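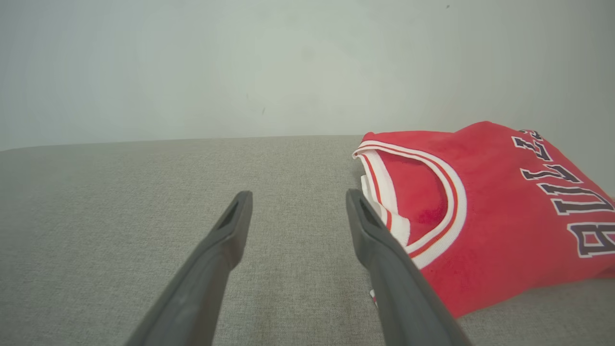 Do I need to know anything about robots? You need to be able to fold a shirt and be annoyed when somebody else does it badly.

Jobs > Clekus > Laundry Trials
December, by Noeline Tomoana

Clekus wants a fault watcher. Our two-armed folder, Malý, has a grip fault: it clamps down on sleeves and ignores the stop command. It did this 2 times last month. Shirts died. 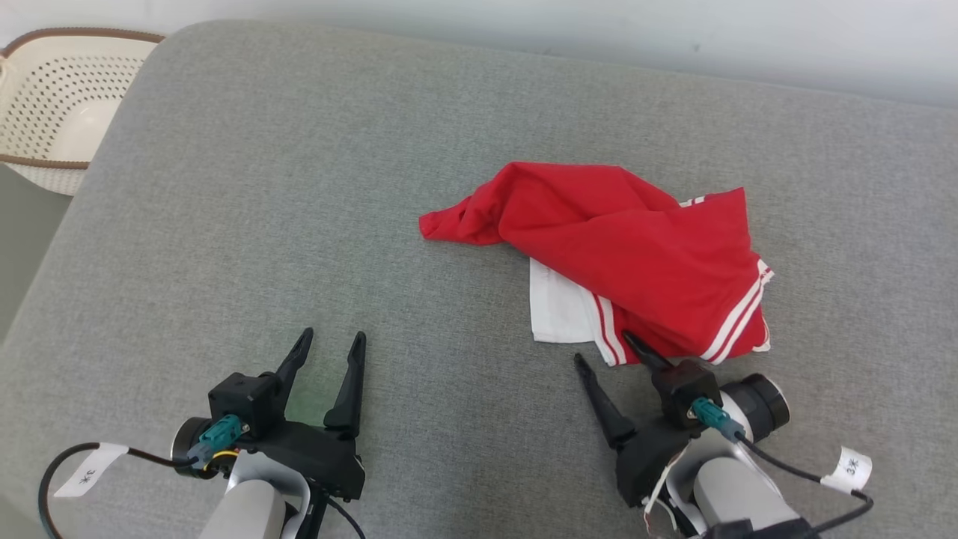 Alžběta Kratochvíl, our last watcher, would like applicants to know that the stop button is stiff and the coffee is worse.

You'll sit by that button, log each fault and write it up without swearing. Shifts run 60 minutes.

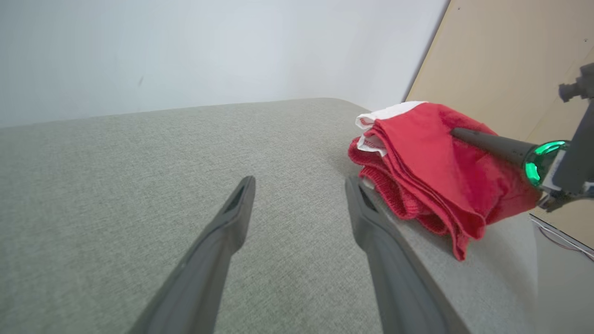
How to apply
Write to Noeline, Unell building, room 307. Short sleeves preferred.

4 comments | 70 shares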